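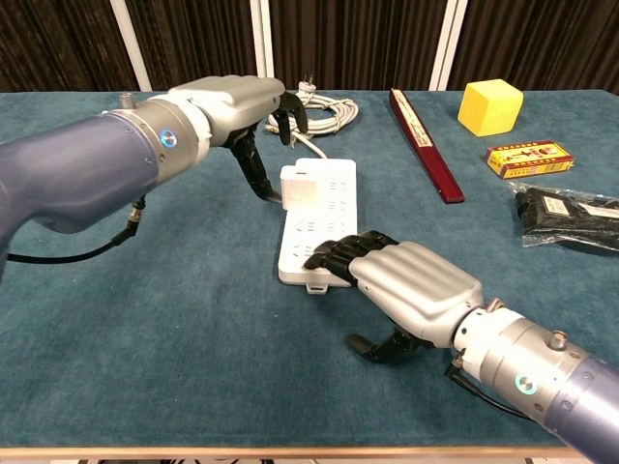

June, Platitz project, bench notes

Task today: two-handed work on the power strip. Right hand steadies the strip, left hand goes for the white adapter in the top socket. Felt left on the table, same as the last session.

**Setup**

- Started at 2:00 with both arms homed and wrist lights on.
- Loaded the pose file Cyrill Marti saved after the Imcombe demo. Left wrist was fine. Right wrist needed its yaw trimmed by 5 degrees.
- Controller log starts at line 1744. Everything before that is warm-up, ignore it.

**Notes**

The felt is a problem. The strip slides when the right hand pushes straight ahead, so I changed the approach to come down from above and press with the fingertips. Better. Grip force set to 1000 on the controller scale, which is as high as I want to go with these fingers.

The left thumb is the harder part. It has to end up beside the adapter without nudging it, and the planner keeps treating the adapter and strip as one block. I split them into two collision shapes by hand — ugly, but it planned without errors afterward. Someone should do this properly in the Nishimura model before the club meet at Jimorthorpe.

Left the cord in its coil behind the left hand. It isn't in the collision model at all.

**Next**

- Repeat with the strip turned sideways.
- Tie back the black cable at the left wrist. I don't like where it runs once the arm starts turning.
- Ask Cyrill which finger calibration he used, the file doesn't say.
- Copy the log to the shared drive.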